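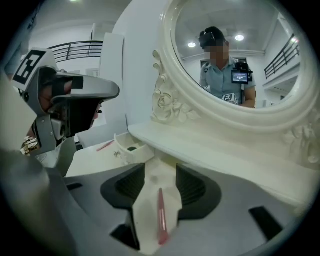

Figure 4.1 A slim pink item held upright between the two fingers of a hand-held gripper, at a dressing table.

Chapter 4
When the Work Is Taught by Hand

In this chapter you will learn how the daily tasks of workers change when a company starts to prepare for robots. You will also meet three terms which we use until the end of the book: demonstration, task list and handover.

Many students imagine that automation arrives in one day. A truck comes, the machine is put on the floor, and on Thursday the workers have nothing to do. In the companies we studied, the change was slower, and it started with more work for people.

Consider Zeniser, a firm which prepares furnished rooms for guests. Its room staff had always put the dressing tables in order with their bare hands. In September the firm began to record this work, so that a robot could later learn from it. For part of each shift, some workers now do the same tidying with a gripper in each hand. One recorded action, from beginning to end, is called a demonstration. The first plan asked for 1,000 of them.

Mahfuz Sikder had cleaned rooms for 10 years when he joined the recording group. "My hands know where to go," he told us, "but with the gripper I must think about every finger, and I have only two." He found small things on a table more tiring than heavy things. After some weeks he was asked to write the task list, that is, the order in which objects are picked up and put down. This was new for him. Before, his knowledge of the job was not written anywhere, and it was also not paid.

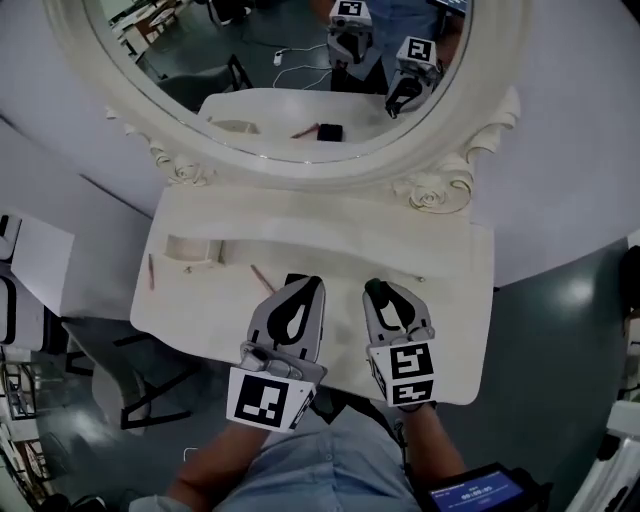 Figure 4.2 Two grippers held over a vanity table. Thin brown sticks lie on the tabletop.

Section 4.1 looks at time. Recording is slower than ordinary work, and a manager who keeps the old room targets will have tired people and poor demonstrations. Section 4.2 is about pay and asks who should benefit when a worker's skill is copied. In Section 4.3 we come to the handover, the period when person and machine share the same rooms, and we compare Zeniser with the laundry company Banden.

Before you read further, write down one task from a job you know well. List each movement of the hands in it. Keep your list, for you will need it in Section 4.2.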